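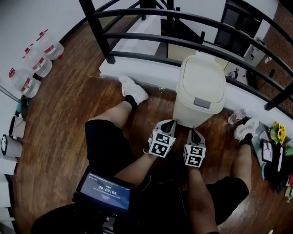
The Corner Where Everything Ends Up

Most apartments have one stretch of wall that collects the things with no other place to go. Drinking water, the trash can, a few boxes that were going to be flattened. It is usually near a window or a ledge, close enough to the kitchen to be handy and far enough from the couch to be ignored.

I have rented in Cornport for long enough to have had four of these corners. The current one has a good wood floor and a low white ledge, and for the first few months I treated it as storage. Then I tripped on a water jug at six in the morning with a cup of coffee in my hand, and I decided to sort it out.

Start on the floor

The best advice I got came from a clerk at Wynne, the housewares store near the bus depot. She told me to sit on the floor for ten minutes before buying anything. From standing height a corner looks like a pile. From the floor you see how far each thing sticks out from the wall, which lids you can reach, and where the dust is. You also see the lower part of the trash can, which in most homes has not been wiped since the day it came out of the box.

Wear shorts or old pants and keep your sneakers on if the floor is dirty. Pull everything out into the middle, sweep along the wall, and leave the space bare overnight. It is surprising how many of the things you pulled out can go somewhere else the next day. Mine included a curtain rod from the last apartment and a box of cables for a printer I no longer own.

The trash can

A can with a swing lid is still the most common choice for a room that isn't quite a kitchen. The lid hides what is inside, and you can use it with one hand. The drawback is that the lid gets dirty. Anything that drips will drip on the flap first, and a domed lid has a seam all the way around where the grime settles.

Pedal bins keep your hands clean and suit small spaces, but the cheap ones tip when you step on them, and the hinge tends to go before anything else does. I have come to like having one of each. The larger can takes packaging and paper. The small pedal bin takes anything that might smell, so it gets emptied every evening and never has time to become a problem.

Color matters more than I expected. A pure white can shows every scuff. Cream plastic is more forgiving and looks softer next to a reddish floor. Black hides dirt so well that you forget to clean it.

Whatever you buy, check the bottom. A body that narrows toward the floor leaves a little room for a broom, but it is also easier to knock over when the bag is full at the top. Standing the can against a ledge or wall takes care of most of that. Leave a gap of 2 inches if the lid swings in both directions, or the back edge will rub the paint.

The water

Large jugs are the hardest thing in the corner to live with. They are heavy when full and awkward when empty, and there is always one more than you have room for. In my building they come from Clirnero, which delivers to the lobby and no farther. I am on the third floor.

Lining them up along the wall works better than grouping them. In a row, each jug can be grabbed without moving the others, and you can see at a glance how much water is left. Keep them out of direct sun. Turn the labels the same way if that sort of thing bothers you. It bothers me.

Set aside one end of the row for empties and stick to it. I used to mix them, and more than once I braced myself to lift a full jug and nearly threw an empty one at the ceiling.

Jugs should also stay clear of the trash. A foot of bare floor between the two is enough, and it gives you somewhere to stand when you change the bag.

Small things with lids

Canisters and little tubs gather around larger objects. I don't fight this anymore, but I do limit it to what fits behind the pedal bin. Spare trash bags go in one canister, cleaning cloths in another. The storage company Funon sells a matching set for this, and it is nicely made, but any container with a tight lid will do the same job.

Stacked boxes are another matter. A box on the floor invites a second box. If a stack has been there since March, open it.

Something alive

A small pot of flowers at floor level sounds like a mistake, and with a puppy or a toddler it would be. Otherwise it does a lot for a plain wall. Sunflowers are cheerful and come in short varieties bred for pots. They need plenty of light, so real ones belong only by a bright window. Artificial ones ask for nothing beyond a dusting, and from across the room they do the same work.

Put the pot on the opposite side of the trash can from the water. Yellow looks good against dark red wood, and a plant in that spot keeps people from setting down a bag there.

Looking after the floor

Polished wood and water jugs are not friends. Condensation collects under a cold jug and leaves a pale ring that takes a long time to fade. A cork mat under each one prevents it. Felt pads do well under boxes but not under trash cans, where they soak up spills and hold them against the finish.

Once a month I move everything again, wipe the can inside and out with dish soap and warm water, and let it dry upside down in the shower. The whole job takes 13 minutes if the boxes have stayed away. Then the can goes back against the ledge, the jugs go back along the wall, and I take the recycling down with me on the way out.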